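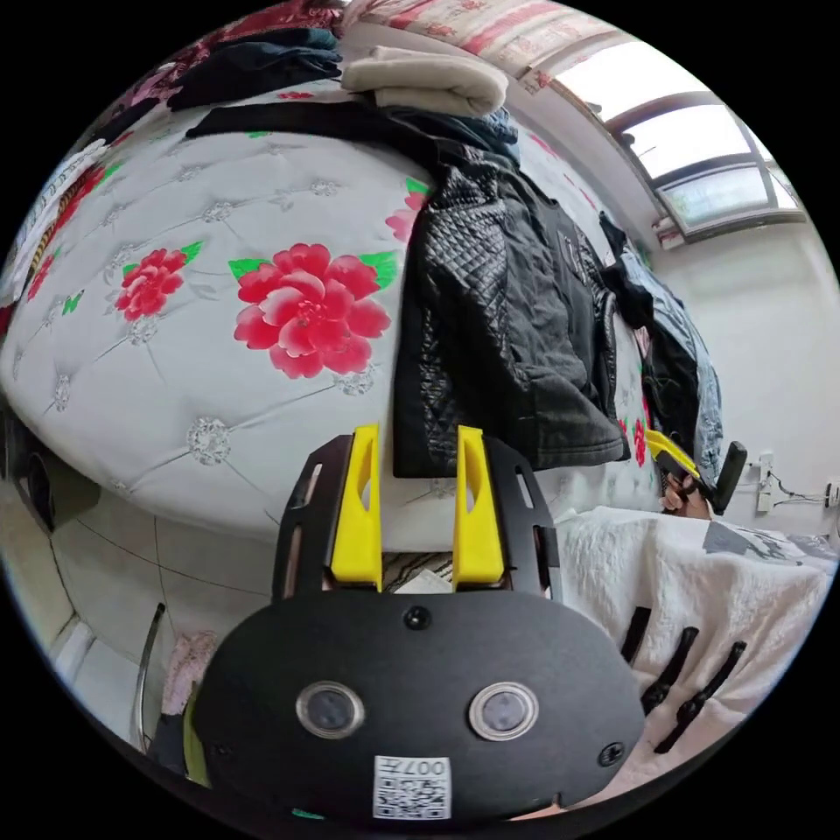

Does it do anything my folder of scripts doesn't already do? A customer in Bakke wrote in with that back in August, and I've been chewing on it ever since, so let me try to answer it properly.

Trollska is the tool I built for turning two-handed gripper recordings into something a policy can train on. You point it at a folder, it lines up the left and right streams, works out the trajectory of each hand, and flags the stretches where tracking got shaky (cloth and bedding are the worst for this — everything folds and slides, and your landmarks go with it!). You scrub through the flagged bits, keep or toss them, and export.

My own test set is 2,465 episodes of household work, and version 43 flagged 334 of them. I went through every one by hand, which took me a lot of coffee, and kept 282.

It runs on a plain desktop, no cloud account needed. The planner add-on, Iltent, is a separate download and still a bit rough around multi-layer fabric — I'm working on it.

Licenses are per machine and come straight from Rerkwood. Upgrades inside the same year are free, and your old project files open fine. If an export looks weird, send me the log and I'll take a look.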